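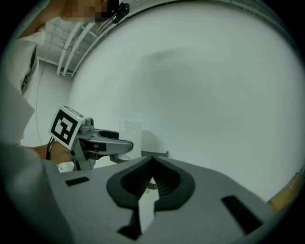
Session 4: The bare room and what it is supposed to do for you

Notes by Darnell Kapoor. Read before the November workshop.

Most of you will be told at some point that a plain white work corner makes people concentrate. The Folico brochure says so on its first page. I have read it twice and found no test behind the claim, only a floor plan and a price list. Treat it as a sales line until somebody shows you otherwise.

What can we say about pale walls and a white tabletop? They bounce light, so you may get by with fewer lamps. They also show every scuff. A translucent cup on a white surface is easy to lose sight of, and anyone who has knocked one over while reaching for something else will know what I mean. If you are choosing a top for close handwork, bring your own small objects and try them against it. Don't judge it from a sample chip.

Exposed pipes and conduits along a ceiling get described as "honest" or "industrial." Fine. They are also cheaper to reach when something needs fixing, at least on paper. Ask who dusts them. The Gilumetti quote we went through last time had 600 for painting the pipework white and no line at all for cleaning it. Painted pipes still collect dust.

Lighting. Relteck recommends 500 lux at the table. Delacroix wants 3000 for detail work, and Delacroix sells lamps. Before you accept either number, ask:

At what height was it measured?
With people standing at the table, or without?
What did they see from where they stood?

A person leaning over a table blocks a good part of the overhead light. Few plans I have seen allow for this.

For next time: pick one white-walled room you use often. Write down two claims made for it and what would convince you that each is false. One page. Please don't send me paint charts.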